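Trorkcombe

Trorkcombe is an open-source planner for two-armed mobile robots, started by Réka Kocsis and Ognjen Radulović. 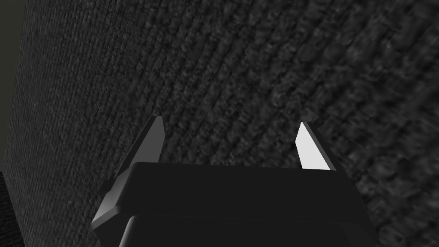

Grasp control runs as its own process, and that split is a real delight to work with. In simulation a gripper can wait wide open against dark, ridged cloth-like texture while the planner rewrites the rest of the route.

Whole-body planning considers 135 candidate paths per cycle
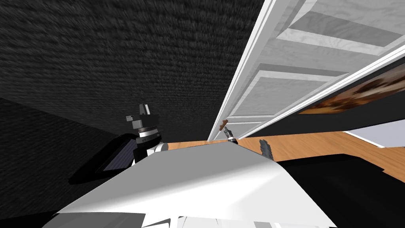
and keeps the best three, favouring those that leave both wrists room to turn.

Close-range views are replayed in Petameo, its lively log viewer. 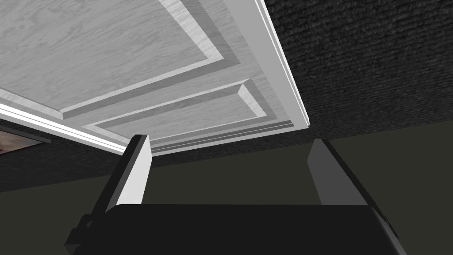
Tool handling 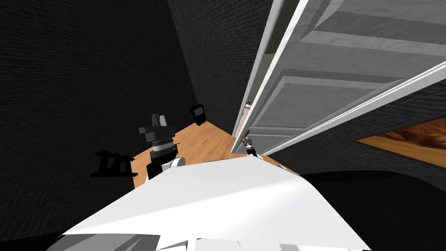
Held tools join the collision model in version 2. A brush in the right gripper, bristles up beside an open panelled door, adds its own outline to every check.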